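Prukeo Herbarium Database - Set-up Guide
Section 4: Entering liverwort and lichen records

Last updated: April

4.1 Before you start

The taxon list must be loaded before any specimens are entered. The Kirkby list holds 676 accepted names and 158 synonyms. Records entered without a list are stored as plain text and cannot be matched later.

4.2 Creating a specimen record

1. Open Records and select New specimen.
2. Type the packet number exactly as written on the label, including any leading zeros.
3. Enter the name in the Determination field. If the name is a synonym, the accepted name appears beside it. Both are kept.
4. Set the rank. Use Genus where the material is sterile and the species cannot be settled.
5. Enter the collector, then the determiner. These are separate fields even where one person did both.
6. Select Save draft.

Note: A draft does not appear in searches until it has been checked by a second user.

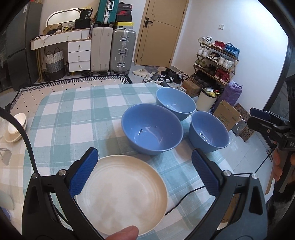 4.3 Adding habitat and substrate

1. Open the draft and select the Habitat tab.
2. Choose one substrate from the list. For lichens on bark, give the host tree in the box underneath.
3. Enter the altitude in metres. Leave the box blank if it was not recorded - do not enter zero.
4. Copy any further wording from the label into Notes, keeping the original spelling.

Caution: Changing the substrate after a record has been checked returns it to draft and removes the checker's initials.

4.4 Spot test results (lichens only)

K, C, KC and P results are entered as +, - or blank. A blank means not tested. Colour changes go in the box to the right, for example "K+ yellow then red". Thin-layer results are attached as a file.

4.5 Duplicates

Where a gathering has been split between Kirkby and Cloltden, create one parent record and link the two packets to it. Do not copy the record. File names for attachments are limited to 52 characters.

Queries on the taxon list: Bronisława Sowa, Kirkby herbarium office
© Prukeo | Contact | Back to top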